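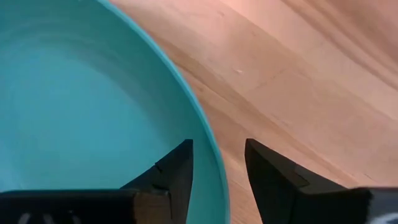

Wrist camera view: teal bowl on the wooden tabletop, gripper open.

Unness Table Chores

README and data card, last edited 14 Mar 2018

Hello, and thanks for downloading this (or for reading before you download it, even better). Unness is a set of recordings of a robot arm doing small kitchen jobs at a table, mostly driven by me with a hand controller and sometimes left to get on with it alone. I started it after one too many arguments about whether machines can do the housework yet. My answer is "a bit of it, slowly, if you've put everything where they like it", and you can check that against the files yourself.

There are 800 recordings in all. I call each one a run. 745 of them are me driving and the rest are the arm on its own, using a small learned controller called Flulel that I trained on the driven ones. Please don't mix the two lots up! They live in separate folders because I mixed them up once and lost a weekend to it.

What the jobs are

I wanted things people do in a kitchen without thinking. So the arm moves a bowl from one side of the table to the other, puts one bowl inside another, drops a sponge in a bowl, takes the sponge out again, picks up a spoon, and wipes the table with a folded cloth. There's also a folder called odds, which is whatever I fancied trying that evening. Some of odds is rubbish but I've left it in, and one or two people have told me it's the part they like best.

There's no pouring, no hot food, no knives and nothing made of glass. I'd love to have pouring in there but the arm and I are not ready for it, and neither is the floor.

So can it do the washing up?

No. I get asked this by everybody, my mum included, so I may as well put it near the top.

The bowl is a good place to see why. To you and me a wide plastic bowl is about the easiest thing in the cupboard. You grab the edge, or scoop it up with both hands, and off you go. The arm has one hand with two pointed fingers, so what it has to do is get one fingertip inside the bowl and the other outside, come down over the rim, close, and lift. If the fingers are a touch too far out, both tips land on the table. Too far in and they're both poking about inside the bowl, closing on nothing at all, and then Flulel lifts up very proudly with an empty hand and carries the nothing to the other side of the table. I have a lot of recordings of that.

Even with a good pinch you're holding a big round thing by one edge, so it tips. Empty, that doesn't matter much. With a sponge in it, the sponge slides to the low side and the bowl tips more. With water in it, well, see above about pouring.

When I drive, I can do the bowl nearly every time, and I'm no great driver. When Flulel drives, it does the bowl nicely if the bowl starts more or less where it started in the training runs. Shove it towards a corner and things go downhill fast. I find that interesting, because it means the hand is good enough and the trouble is all in the deciding. A better hand would be lovely, but I don't think it's what stands between us and a robot that clears the table.

The cloth is the other way round. I can't do it well even when I'm driving. Two hard fingers and a folded cloth is a miserable combination, and the best method I found was to pinch the middle and drag the whole thing about like a mop. It does move crumbs. I wouldn't call it wiping.

What's in a run

Every run has its own folder with the following in it.

wrist: the video from the small camera by the gripper, at 20 pictures a second
joints: a plain text table with the arm's joint positions
grip: how far open the fingers are, and what they'd been told to do
note: one or two lines I typed straight after, saying how it went
outcome: a single word, which is done, partly or failed

The notes are the bit I'd keep if I had to throw the rest away. They say things like "caught rim, let go too early" or "fine but I was lucky", and you won't get that from the joint tables. My spelling gets worse as the night goes on.

Times in all the tables count from the start of the run, in seconds. The joint table and the video don't begin at precisely the same moment, so please use the time column to line them up and don't just go row by row. I did go row by row in the first version and Sombat Wattanapong wrote me a very kind email about it.

About the wrist view

You'll spend a lot of time looking at the same thing. Looking down past the fingers you get a close view of the rim, the tabletop, and whatever's between the tips, which is lovely for the last part of a grab and not much use for anything else. In the picture at the top you only get part of the bowl, and the middle of it is somewhere off to the left. A person standing at the table would see the lot at a glance. The arm has to work out from one curved edge where the rest of the bowl must be.

I did think about adding a second camera up high. I left it out of this release on purpose, partly to see how far you can get without it and partly (fine, mostly) to keep the download a sensible size.

The wood grain has turned out to be a bigger nuisance than I expected. It's pale and wavy, and an early Flulel seemed to treat the darker lines as something worth grabbing. Training on more runs calmed that down. I haven't got a proper test of it, so take it as a hunch. If you're after a clean plain background, this isn't the set for you, but kitchens don't have those either.

Where and how it was recorded

Everything was done at one table in the back room at Dumitrescu, the shared workshop I belong to, in the evenings. I drove every one of the driven runs, so what you're getting is one person's habits. I'm right-handed and I come at the bowl from the same side more often than I should. If you train on this, your arm will too.

Before each run I put the things down by hand wherever I felt like it. That sounds random and it isn't, people are terrible at being random. Look at the starting positions and you'll see a big clump near the middle of the table and hardly anything at the far end.

I marked the outcomes myself as well. Done means the job got finished and nothing fell off the table. Partly is a baggy sort of word and I used it baggily. Sombat went through 99 runs with my labels hidden and we mostly agreed, and where we didn't it was nearly always a partly. His labels are in the extras folder so you can see for yourself and side with him.

What you might use it for

Teaching an arm to grab rims and spoons. Spotting a failed grab early from the wrist video, which I think is a great little problem and I'd be chuffed if somebody had a go. Showing students what real recordings are like before anyone has tidied them up. Settling arguments in the pub.

Please don't use it to claim that robots can keep house. It's one table, one driver and a handful of easy jobs, and the success rate says as much about how I set the table as it does about the arm. I wouldn't use it for anything with people's hands nearby either. There are no hands in the jobs themselves and a controller trained on this has no idea what one is.

Known problems

A few of the grip tables have a gap in the middle where the cable worked loose. The time column jumps, so you can find them easily enough.

The sponge changes part way through. The first one fell apart.

Some notes mention "the other bowl" without saying which. Sorry. I knew at the time.

The spoon runs are harder than they look and I gave up on them too early, so there are fewer than there should be. More are coming in May if I can face it.

Getting started

Unpack everything into one folder and run the little viewer, which is called Marnus and lives in the tools folder. It plays the wrist video with the grip line drawn underneath, and you can jump from one failed run to the next by pressing F. I use that key more than any other. Marnus is slow to open the first time as it builds its list, so give it a minute and make a tea.

Licence and thanks

Use it for whatever you like, share it, change it, and say where you got it. If you publish something, a link back to this page is plenty.

Thanks to Sombat for the emails and the labels, and to everybody at Dumitrescu who put up with the beeping. If you find a broken run, send me the folder name and what looked wrong, and I'll fix it or add it to the list above.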